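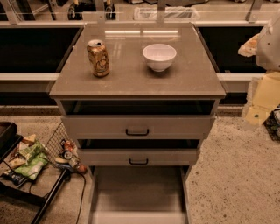
August, drawer station, second block

Start 09:40. Same checkpoint as last block, no retraining. Only change is the instruction parser, which now passes the drawer index as a separate token instead of leaving it in the sentence. Question for the block: does the policy pick the drawer it is told to pick when more than one is open at the start.

Background for whoever reads this later. In the July runs all episodes began with every drawer shut. Success on "put the can in the bottom drawer" looked fine, but the policy had one open drawer to aim at by the time it placed anything, the one it had just pulled. We could not separate following the instruction from going to the nearest opening. Starting with the drawers at unequal extensions breaks that link.

Setup
Three-drawer cabinet, can and bowl on top, all drawers open by different amounts. Bottom one furthest. Drawers empty at reset. Extensions are drawn from the reset sheet, not set by eye. Overheads on.

Task set: can to top, can to middle, can to bottom, bowl to top, bowl to middle, bowl to bottom, close top, close middle, close bottom. Order shuffled with the Proltel script. Time limit as before.

Results
69 episodes attempted, 59 scored. The rest dropped for one cause: Vurari logger lost the wrist stream and did not flag it until the episode closed. Those are kept in the raw folder with the suffix _nowrist. Do not train on them.

Of the scored episodes, 20 ended in the wrong drawer or with the wrong drawer moved. Almost all of those are middle-drawer instructions resolved to the bottom drawer. Top-drawer instructions were mostly fine when the opening was wide enough for the object, and stalled above the gap when it was not. A stall is scored as a failure but is not counted as a wrong drawer. Keep the two columns separate in the table.

Closing tasks were better than placing tasks. The policy contacts the drawer front near the handle and pushes. On two closes it pushed with the fingers still open and one finger ended up above the front edge. Stopped by hand both times.

Notes on perception
The top surface is glossy and the overhead lights show up in it as streaks. The segmenter gave a spurious mask on one of the streaks in several episodes and merged it with the bowl. Grasp point then moved toward the middle of the merged mask and the gripper closed on air. Masking by depth fixes it offline on the saved frames. Not yet run live.

The can was not affected by this. Its mask was stable in every episode I checked.

Side check
Reran the Cheng baseline on the same starts. It ignores the drawer token, as expected, and goes for the furthest-open drawer regardless of wording. Useful as a floor. Episode 799 in the shared index is the clearest case to show at the Rosport meeting: told top, went straight to bottom, placed cleanly.

To do
Swap extensions so that the middle drawer is furthest, same tasks, same seeds. If the errors move with the opening, the token is being overridden by the image.
Add a minimum gap per object to the reset sheet.
Depth mask into the live pipeline, off by default.
Logger: abort the episode when the wrist stream drops.

Stopped 16:15. Arm parked, logs copied.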